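Search this list
Search all messages Go
Print this message E-mail this message

Subject: Re: [homestore] White lidded boxes – worth the money?
From: Rasha Karaki
Date: November 25, 2021

On the white boxes with clips, someone wrote to the list:

> I've switched the whole craft cupboard over to the Kesell boxes and
> I can't recommend them enough. They stack, they wipe clean, the lid
> clips down tight and the handle means you can carry one in each
> hand. I threw out all my old cardboard and I haven't looked back.
> If you're still using shoeboxes you are making life hard for
> yourself. Buy the big ones, you'll fill them.

I'm glad you like them, but I'd want to hear from you again in May before I spent anything. "You'll fill them" is my whole objection. I've had boxes of this sort in the house for years, various makes, and what they mostly do is let me keep things I should have got rid of. A cardboard box sags and looks awful, so sooner or later you deal with it. A nice white box with a lid can sit on a shelf with three dead glue guns in it until the children leave home.

I'm not against the thing itself. It's a plain white plastic box, the rims slope out a bit at the top, the corners are rounded, and inside it's smooth with a flat floor. The lid has a raised panel with a black handle across the middle and a black clip either end. As boxes go, fine.

My doubts are about the handle. It's on the lid. So whatever you've put in the box is hanging off two clips every time you pick it up by that handle, and I don't know anybody who tests the clips before they fill the box with jam jars. I had a Plestodine one (different shape, same idea) and one clip went soft in the second winter. It still closed. It just didn't hold. I found that out on the stairs with 24 tins of paint samples in it, and there is still some green on the skirting.

So I carry mine with both hands underneath now, which makes me wonder what I paid for the handle for.

The other thing is the flared rim. Measure your shelf against the top of the box and not the bottom. Shops have a way of giving you whichever figure sounds better. 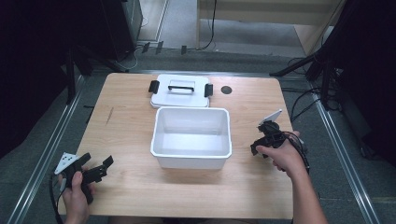

Karam wrote back to me off list to say I was being hard on the clips, that hers have been fine with fabric and wool in them for years, and that anyone loading a craft box with paint tins has only themselves to blame. She also says you should always leave the lid off overnight after washing, or the box smells of cupboard for ever. I'll give her the second point. On the first, I'd say a box sold with a carrying handle ought to put up with being carried.

Now, the table. The same thread had two people saying you should sort on the floor so that you have room to spread out. I tried it and I won't again. Things get kicked, the dog helps, and on a dark carpet you lose every small black screw and press stud you own. A pale wooden table is much better for sorting because anything small shows up on it at once. Clear it completely first. I mean completely, including the post.

Mind the top, though. If yours is a light one it will show every scratch, and the grit that collects under a plastic box is quite enough to do it. Lift, don't slide. I know everyone says they do this. I have seen your tables. Put a tea towel down if you can't trust yourself.

And stay away from the edge. A table always seems bigger when you start than it does once the box, the lid and the heaps are all on it, and whatever you've put nearest the side goes over.

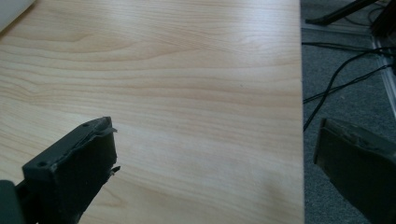

The side edge of the tabletop, with the dark grey carpet beyond it.

For what it's worth, what I did last time was this. One box, open, in the middle. Lid laid flat behind it, so it's out of the way of my elbows. I took the things out of the cupboard one armful at a time and nothing was allowed in the box until I'd decided what the box was for. That last bit took longest. Out of 19 jam jars of buttons I kept 2, and I couldn't tell you now what was in the others.

Did it need a special box? I doubt it. The Zotov catalogue would like me to have a set with printed labels and a trolley to put them on, and I can see how that ends.

If somebody has had the big size for a few years, properly loaded, and the clips still bite, please say so and I'll take some of this back. I'd also like to know whether you can buy the clips separately. I asked in the shop and was offered another box.

Rasha

Last updated: Thursday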